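Towel folding is back at Fleltcombe

The linen table returns in August, and we couldn't be happier! If you came along last year you'll remember how quickly the hall filled up with people swapping folding tips (and arguing about thirds versus halves). We got through 2,000 towels for the guest rooms at Drultusard, and this year they've asked us to help again.

We've moved to plain tan terry for practice, and it is lovely stuff to work with – soft, nubby and quite forgiving if you change your mind halfway. The woven band near the end is your best friend. Get that lying straight and the rest tends to follow. Corners first, then smooth along the hem with the flat of your hand, and don't worry if your first go looks more like a tent than a rectangle. Mine always do!
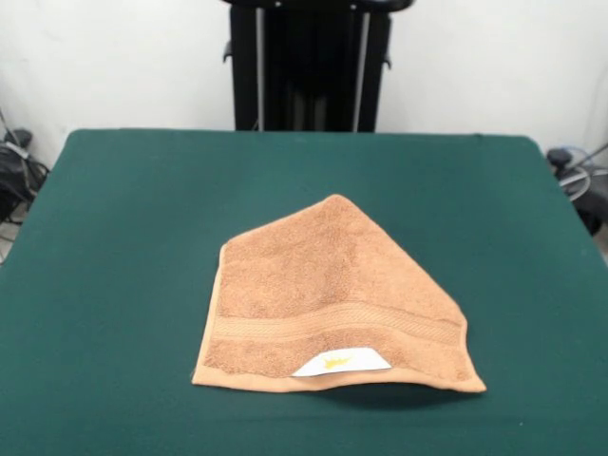
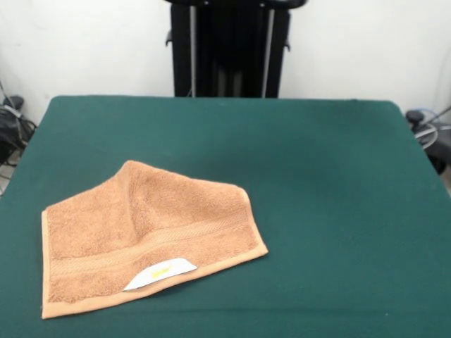 Tan terry on the green table, partly folded, with the white care label showing at the hem.

A small tip for beginners: find the care label before you start and keep it at the same end every time. It saves so much turning round later on, and the finished pile looks far neater on the shelf.

Sessions start at 2 in the afternoon and there are 14 places at each one. The Cusov tearoom next door will be open for cake afterwards – the ginger one is well worth staying for. Bring a towel from home if you'd like to learn the Þrastardóttir roll, which takes 10 minutes to pick up and fits beautifully in a small cupboard. Put your name on the sheet by the front door.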